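May
Gromach Working Papers in Retail Operations
By the Edell Store Layout Group

4. Shelf Height and Restocking Time

4.1 Setting

The second part of the study took place in the back storeroom of a household goods shop in Belmonte. The shop carries 800 product lines, most of them small, and restocks the sales floor twice a day, before opening and again at 2 p.m. Staff pick goods from storage into trays, carry the trays to the aisle, and return them empty. Before the study, storage positions had been assigned in the order in which suppliers were added, so that fast sellers were often kept on the top or bottom level.

We compared two layouts. In the first, goods stayed where they were. In the second, the lines that sold most often were moved to levels between knee and shoulder height, and slow lines were moved up or down to make room. Each layout was used for 4 weeks. Staff, delivery days, and opening hours did not change between the two periods.

4.2 Measures

Picking time was recorded from the moment a worker took up the restocking list until the last item on it was in a tray. Walking time to the sales floor was left out, as it depends mostly on how busy the aisles are. We also noted wrong picks, which were found when the trays were checked against the list.
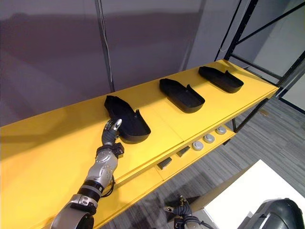
Figure 6. Open trays on a yellow shelf unit.

Lists with fewer than five items were dropped from the analysis. They were usually written to replace a single damaged product, and the time spent on them had little to do with where goods were kept. This left roughly 600 lists over both periods.

4.3 Results

Picking was faster under the second layout, and the gain was larger for long lists than for short ones. Most of the difference came from less use of the step stool. Workers had been fetching it for the top level several times per list, and in the second period many lists could be finished without it.

Wrong picks rose in the first week after the move and then fell back to their earlier level. Workers said they had learned the old positions by heart and kept reaching for them. New labels were put up at the end of that week, so we cannot separate the effect of the labels from that of practice.

The Bridum stock software used by the shop prints lists in order of product code. Sorting them by shelf position might save further time, but this was not tested.

Contact: Edell Store Layout Group | Copyright Gromach Working Papers | Back to top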